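Water marks and heat marks on lacquered and varnished furniture

Updated 23/07/2024

Identify the finish before you put anything on it. Pick a spot that does not show, such as the inside of a leg, and touch it with a cotton bud dipped in methylated spirit. Shellac goes tacky within a few seconds. Cellulose lacquer ignores meths but softens under cellulose thinners. Modern two-part lacquers and polyurethane varnish ignore both. Oil and wax finishes do not form a film, and most of what follows does not apply to them.

White marks

A white ring or bloom is moisture held in the finish itself. The wood underneath is usually sound. Start with the mildest method and stop as soon as the mark has gone.

1. Leave it alone for 12 hours in a dry room. Fresh marks often clear without treatment.
2. Hairdryer on low, held a hand's width off and kept moving. Stop if the surface feels hot to the touch.
3. Petroleum jelly, left overnight, then wiped off with a dry cloth.
4. Cream metal polish on a soft cloth, along the grain, light pressure. It is a fine abrasive and will change the sheen, so blend outwards.

Do not use toothpaste. The grit varies from tube to tube and some of the gels contain dye.

Black marks

A black mark means water has got through the finish and reacted with the wood, commonly oak. Polishing will not shift it. The finish has to come off and the bare wood be treated with oxalic acid, in gloves and goggles, with the window open. Jörg Heitmann, who refinishes tables at Zollness, rinses twice with clean water and leaves the piece 14 days before recoating.

Dark gloss surfaces

Black lacquer shows everything: dust, finger grease, and above all the swirl marks left by wiping dust about dry. Use a barely damp microfibre cloth, folded, and turn to a clean face after each pass. Follow with a dry one. Kitchen roll and tissues are wood fibre and will scratch a high gloss in time.
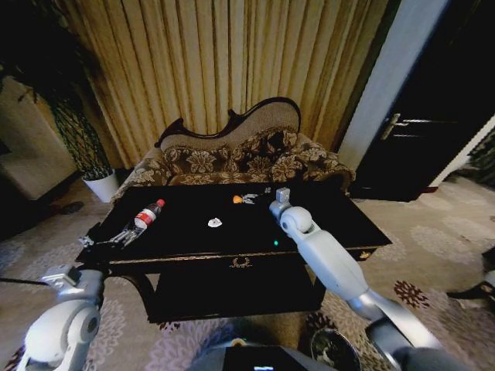
Spray polish with silicone in it gives a quick shine but causes trouble later, as new lacquer will not wet out over it and forms small craters known as fish eyes. A plain paste wax twice a year is enough. Apply it thinly, wait until it hazes, then buff.

Scratches that do not catch a fingernail can be reduced with a fine rubbing compound. Deeper ones need filling with matching lacquer, levelled with wet-and-dry paper on a block — never under the fingers, which leave grooves.

Felt pads under lamps and bowls should be checked each August and replaced if they have hardened. Rubber feet are best avoided altogether. Some contain plasticisers that migrate into cellulose lacquer and leave a soft, sticky print.

Text: Abbas Ghorbani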